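# Bin cell notebook: teaching block picks by remote control
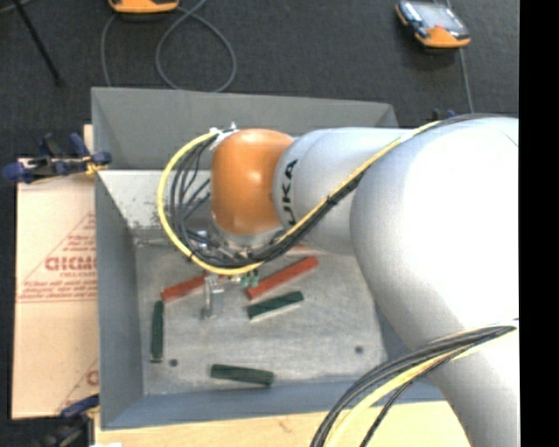
Lillora, October

Picking up from Remo's page. The goal for this stretch is a set of clean demonstrations of the block pick in the gray bin, driven remotely, with the policy people (Katia, Marion) getting the first batch before they freeze their training config. Hand guiding was used for the earlier set. Notes on the change are further down.

**Setup as of this entry**

- KUKA arm, same mount as before. Finger hardware unchanged.
- Bin clamped to the wooden tabletop. Check the clamps before the first episode. Remo found one backed off after an afternoon of wall contacts and had to throw out everything after lunch.
- Blocks: red and dark green. Scatter by hand, no pattern. Do not square them up to the walls.
- Pendant stays within reach of whoever is supervising. The operator at the input device is not the supervisor. This is still two people, even for short runs.
- Logging through Clakumora, joint states, finger command, operator input, camera. Timestamps all come from the Clakumora host now.

**Why remote and not hand guiding**

With hand guiding, the recorded joint paths were fine but the force data were useless. The operator's push on the wrist lands in the same signal as the contact with the block, and I could not separate them afterward. Remedios tried subtracting a model of the hand load. It worked on slow straight moves and fell apart as soon as anyone rotated the wrist.

Second problem was the video. Every hand-guided episode had an arm and half a shoulder in it. Katia ran a quick test and the network was keying on the sleeve.

Cost of going remote: slower, and the operators have less feel for the floor of the bin. Expect more hard touches in the first few sessions from each new person. The down-speed limit takes care of most of it.

**Session 1 (Remedios operating, me supervising)**

Warm-up episodes not logged. Then 30 logged attempts, red only. Kept 21.

Rejected ones, by cause:

- Finger came down on top of the block and pushed it flat against the floor. Most of the rejects.
- Block slid along the wall during the approach and the operator chased it. The chase is a legal recovery, but in these the arm paused so long in the middle that the episode is mostly waiting. Marion wants them kept in a separate folder. Done.
- 2 episodes with a gap in the operator input log. See below.

Remedios comes in from the high side and drops straight down. Consistent, good for training, but she never approaches along the block. If all the data look like this the policy will have nothing to say about a block lying close to a wall, where the straight drop does not fit.

**Session 2 (Remo operating)**

Mixed colors, target color called out before each attempt and typed into the episode label. Remo approaches lower and turns the wrist late. More variety in the paths, more near misses. He also nudges neighboring blocks apart before picking when they lie side by side. I asked him to keep doing it but to mark those episodes. The nudge is a separate skill and Katia may want to split it out.

A red and a green block lying nearly parallel and close together is the hard layout. The finger has little room between them and the operator view does not show the gap well when the wrist is over it. Several attempts ended with the wrong block moving first. Blocks part-hidden by the arm are the other nuisance: the operator remembers where the block was before the arm covered it, the policy will not unless we give it history. Raised this with Katia. She is going to try a short window of past frames.

**Cable loop**

The yellow line makes a wide loop under the orange joint and the thin black ones hang inside it. Good enough for the range we use in the center of the bin. I do not like it near the walls. On a left-side pick the loop swings ahead of the finger, and if the operator rotates the wrist the long way it could catch the rim. Limits added in the remote driver:

1. Wrist rotation restricted to the short direction. Going the other way now stops the motion and beeps.
2. Keep-out margin along the rim, all four sides.
3. Down speed halved inside the bin.

The rotation limit annoys the operators and they have to plan the turn before descending. Leave it on. Shortening the loop was discussed. Remo thinks it then goes tight at full reach, and I agree. The alternative is a second tie farther along the link. Not done yet.

**Input log gaps**

The two bad episodes have a hole in the operator input while the joint log is continuous. The arm held still, as it should when the input goes away, and the operator felt it as a sticky handle. First guess was the network. Second guess, which held up, was the logger: it flushed to disk on the same thread that reads the input device. Marion moved the flush to its own thread. Ran a bench test of 492 short dummy motions afterward, no gaps. Closing this unless it comes back.

Anything recorded before the fix should be run through the gap checker before use. The checker is in the tools folder, takes the episode directory, prints the bad ones.

**Lighting**

The big silver-white shell of the arm blows out in the camera at the current exposure. It does not matter for the blocks, but the exposure control was reacting to it, so the bin got darker whenever the arm swung farther in. Exposure is now fixed. The shell can stay white. Dark green against the worn gray floor is still readable. The reflection off the glossy faces moves with block angle and I would sooner have it in the data than filter it.

The floor holes are a different matter. In Katia's first masks, a dark hole next to a green block came back as part of the block. She is relabeling by hand for the first batch. I suggested putting tape over the holes. She would prefer to have the network learn them, and it is her network.

**Operator rules, current version**

- Start every episode from the same hover pose. Press start only once the arm is still.
- One block per episode. Lift clear of the rim, hold, stop. Do not place.
- If you touch a wall, finish the pick if you can and set the contact flag. Do not back out and pretend it was clean.
- If you lose the block, one retry. After the second miss stop and label it.
- Re-scatter after every five episodes, arm parked, pendant in the supervisor's hand.
- Swap operators after up to 30 attempts. The paths get lazy past that point and it shows in the velocity plots.

**Comments**

> Can we get the hover pose randomized a little? With one fixed start the first second of every episode is identical and I am throwing it away anyway. (Katia)

Yes, small offsets, and only above the bin. I will put it in the driver so the operators do not have to do it by feel.

> Weledby asked whether the hand-guided set is still usable for them. I said positions yes, forces no. Correct me if wrong. (Marion)

Correct. Send them the joint paths without the force channel, otherwise someone will plot it.

**Open**

- Second tie on the cable bundle. Remo.
- Wall-adjacent picks, green blocks especially. Need a session with nothing else in it. Nives to operate, she has not had a turn and we need a third style in the data.
- Written note on the nudge label so it means the same to everybody. Me.
- Side camera height. Remedios wants it lower for the gap between blocks; lower loses the far wall. Try it on dummy episodes only.
- Ask Marras about spare finger tips before we start the wall sessions.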